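Ticket: Bezug vom Legetisch wirft Falten, Hemden verrutschen beim Zusammenlegen
Bereich: Wäscheraum Drallesville
Gemeldet von: Moataz Bensaid
Status: in Beobachtung

Hallo zusammen, ich mach jetzt doch mal ein richtiges Ticket auf, im Chat geht das immer unter. Es geht um den gepolsterten Tisch, auf dem wir Hemden zusammenlegen. Seit wir im Dezember den Bezug gewaschen haben, sitzt er nicht mehr so stramm wie vorher. Man streicht ein Hemd glatt, dreht sich kurz um, und schon liegt der Stoff wieder in Wellen (mich macht das wahnsinnig!). Am schlimmsten ist es an der vorderen Kante, weil man da beim Falten immer dagegenkommt.

Was ich bisher probiert habe:

Versuch 1: Bezug abgezogen, Polster einmal um 180 Grad gedreht, Bezug wieder drauf. Hat einen Vormittag gehalten, danach waren die Falten wieder da.

Versuch 2: vier Spanngurte für Bettlaken von Kurwood unten drunter, über Kreuz. Schon viel besser, aber zwei davon springen ab, sobald sich jemand mit dem Ellbogen auf die Ecke stützt. Und das machen wir ja alle, ich auch.

Versuch 3: Ansel Mbeki meinte, ich soll den Bezug leicht anfeuchten und auf dem Polster trocknen lassen, dann zieht er sich wieder zusammen. Über Nacht gemacht, morgens um 8 nachgesehen: an den Seiten richtig schön straff, oben in der Fläche immer noch leichte Knitter. Damit könnte ich leben, ehrlich gesagt.

Getestet wird bei mir immer mit dunkelblauen Sachen, auf dem hellen Bezug sieht man einfach am besten, ob die Kanten gerade liegen. 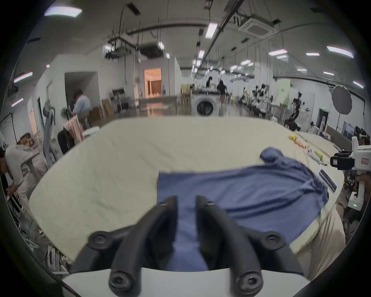 Muss der Tisch zum Hemdenfalten überhaupt gepolstert sein?

Für das reine Falten reicht jede glatte, feste Fläche, das Polster lohnt sich nur, wenn man zwischendurch auch mal mit dem Bügeleisen drübergehen will.

Das machen wir hier vielleicht zweimal die Woche, also bleibt das Polster erst mal. Falls wir irgendwann doch umstellen, hätte ich gern eine Platte zum Auflegen, die man schnell wieder runternehmen kann.

Nachtrag von Ansel: Bitte Kleinkram vor dem Legen ganz vom Tisch nehmen und nicht bloß nach hinten schieben. Wenn was unter den Stoff rutscht, drückt sich das durch und man sucht den Fehler dann beim Bezug. Ist mir selber passiert, mit einem Kugelschreiber.

Nochmal ich: Stimmt, mach ich ab jetzt. Außerdem ist mir aufgefallen, dass es mit den Ärmeln viel leichter geht, wenn man das Hemd erst ganz zuknöpft und mit der Knopfleiste nach unten hinlegt. Vorher hatte ich oben ständig so einen Knubbel aus Kragen und Ärmel und hab das auf den Tisch geschoben. War wohl eher meine Technik, hüstel.

Offen ist noch: Ersatz für die zwei Gurte, die abspringen (Ansel fragt bei Whitlock nach, ob es die auch mit breiteren Klammern gibt), und ob wir einen zweiten Bezug zum Wechseln bekommen. Bis dahin bitte den Bezug nicht in den Trockner stecken! Ich lasse das Ticket offen und melde mich, wenn die Klammern da sind.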